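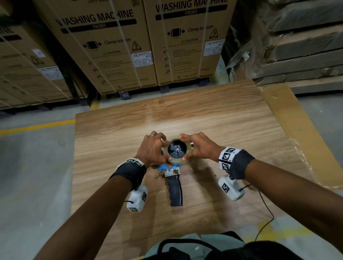
Jobs > Warehouse > Paid sessions

Packers wanted, Tendgate warehouse

Need people who tape and wrap for a living, or used to. You do the packing, we record your hands, the recordings go to train a robot arm. Wrist trackers on both arms plus a head camera. No tech background needed.

Shifts are 3 hours, 2 breaks, around 40 recordings per shift. Work at your normal speed, dont slow down for us. 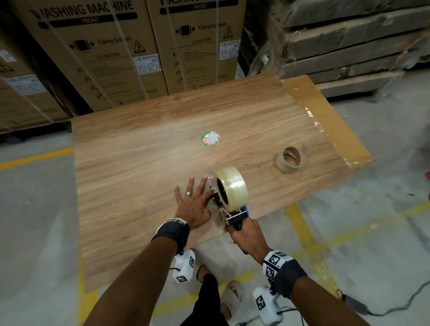

Some of it is on the floor so you must be OK kneeling or crouching. Rings fine. Tape guns supplied. Left handers very welcome, we are short.

Sessions run thru November. Write to Lise Melnyk or ask for Carter at the Tendgate desk, say wich days suit.

Print this page | E-mail to a friend

This site uses cookies. Accept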